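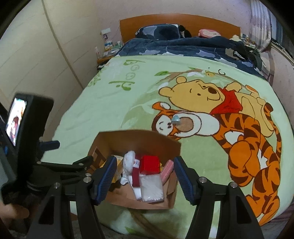 Recording Bag-Handling Demos with the Hand-Held Gripper

This guide is for members of the Detano student robotics club working on the household task set. Each member records 38 demos at home before the December review.

Setup

1. Seat the phone in its holder and tighten the knob by hand. Check that both fingers are visible on the screen.
2. Inspect the blue pads. Replace any pad with a torn rib.
3. Set the free storage on the phone to at least 11 GB.

Picking up a paper bag

1. Stand the bag upright with the opening facing up. Mixed contents are fine – small boxes, tissue, a bag of cotton swabs. Keep the total under 600 grams.
2. Approach from above with the fingers open, one on each side of the bag.
3. Close slowly until the paper stops sliding. Crushing the bag counts as a failed demo.
4. Lift straight up, hold for two seconds, then carry the bag across the bed or table at walking speed.
5. Lower it until the base is flat, open the fingers fully, and back away.

Do not clear the room first. The Flovuvel set needs ordinary bedding, shelves and floors behind the object. Patterned blankets are allowed.

Upload each session to the Usov folder the same evening. Failed demos go in too, marked "F".

Comments

Kevin Inga: Does the two-second hold apply if the bag starts to tilt?

Guoqing Kong: Yes. Hold it, then mark the file F if it slips.

Kevin Inga: Thanks. My upload stopped at 98 percent, trying again tonight.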